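3.2 Student Collection Sessions

Data for the sorting task were collected by students enrolled in the project course at Marndale during the August term. Each student took home one hand-held gripper of the Joltex pattern, a charger, and a printed protocol of two pages. The gripper has the same finger geometry as the end effector on the lab arm, so demonstrations recorded by hand can be replayed on the arm after retargeting. No student had used the device before the course. Training was limited to one afternoon, in which each student picked and placed blocks on a foam board until eight placements in a row were accepted by the instructor.

The protocol fixed the task and left the setting open. Students were told to work on a soft horizontal surface in their own room, to use objects they already had, and to include at least one rigid container, one flexible pouch, and several thin or flat items. They were asked not to buy anything for the sessions and not to tidy the background. A session consisted of repeated single-object moves. Each move began with both fingers open above the surface and ended with both fingers open again. Moves in which the student touched an object with the free hand were marked and kept in a separate list.

Soft surfaces were chosen on purpose. In our earlier bench data the support plane was flat and stiff, and the policy learned to approach at a constant height. On a bed the support gives way under the fingers, and a flat packet can sink into the cloth as the fingers close on it. The bench policy handled this poorly, stopping short on thin items and pressing too deep beside heavy ones. Figure 4 gives one of the home settings, with the tin on its side, the pouch close to the fingers, and the smaller packets spread over a striped comforter.

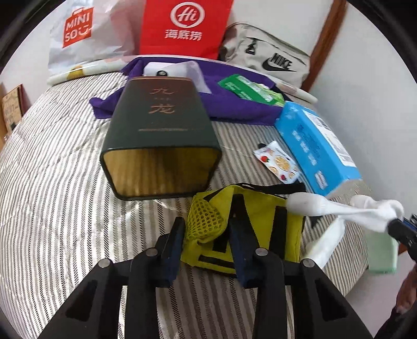 Figure 4. A home setting for the sorting task. Both fingers carry foam pads on their inner faces.

Seul-gi Sung objected at the midterm review that a setting left to the student is a setting nobody can repeat, and that any gain over the bench data might come from clutter alone and have little to do with the soft support. The objection was recorded in the course log, together with a request that at least part of the collection be done on a hard surface with the same objects. We accepted the request. In the second half of the term, each student repeated one session on a desk or floor, using the object set from the matching bed session. The layout was copied by eye. Exact poses were not controlled, and the comparison in Section 4 should be read with that in mind.

After removal of moves with tracking loss, the collection holds 1581 moves. Of these, 1000 were drawn at random for training. The rest were held back for validation and for the error study. The draw was made over single moves, so moves from the same room occur on both sides of the split. This is a weakness of the design. A split by room was considered, but the number of rooms was too small to give a stable estimate, and the held-out rooms would have differed strongly in object type.

Labeling was done by the students in pairs, each pair labeling the sessions of another pair. Four events were marked per move: start of approach, first contact, lift, and release. First contact gave the most trouble. With foam pads on the fingers and cloth under the object, there is often no visible moment at which the object starts to move, and the two labelers disagreed more on this event than on the other three together. Kimie Kuroda and Tyyne Juntunen wrote a short labeling rule in response — contact is marked when a pad first hides part of the object outline and stays there — and all sessions were relabeled under it. The rule favors early marks on tall objects. We did not correct for this.

The pads also wore unevenly. Students who worked mostly with stiff boxes returned grippers with compressed foam near the tips, and the closing width reported by the device drifted as a result. Width was therefore zeroed at the start of every session by closing the fingers fully and storing the reading. Sessions recorded before this step was added to the protocol were used for training only. Their width channel was masked, and the policy received finger position from the image stream alone.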